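Prevcombe kitchen tasks: gallery

Welcome to our gallery page. We are a small group collecting examples for a learning system which we call Dirus. The system should learn simple kitchen work from people who guide the arm by hand. On this page we show the microwave task, which was our main work in May. Taras Vakulenko and Mariama Wumbei did most of the guiding, and I kept the notes. Until now we have 3,472 examples in all tasks together, and each person stops after 30 examples to take a rest.

Click on a picture to see it larger.
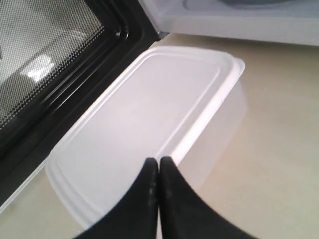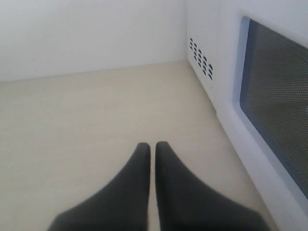
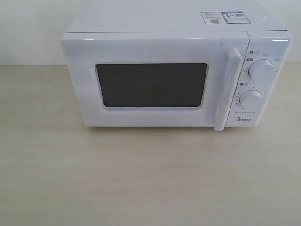

The microwave at Prevcombe

My part of the work is to write the sentence which goes with every example. It sounds easy, but I spend more time on it than on anything else. Two persons never describe the same task with the same words. Tsz-kin Siu writes "box", I write "container", and Khurram wrote "lunch" for one full morning. We now keep a short list of allowed words. For the oven with two round knobs and the long handle on its door, we write "microwave" and never "oven", because we have also a real oven in another task. The lid has its own word too: when the container has its lid on, as in the first picture, the sentence must say "closed container". I check 100 sentences each morning before ten o'clock and send the doubtful ones back to the person who wrote them. If you find a mistake in our word list, please write to Asif Qureshi, who keeps the latest copy.

Next gallery: drawers and cupboards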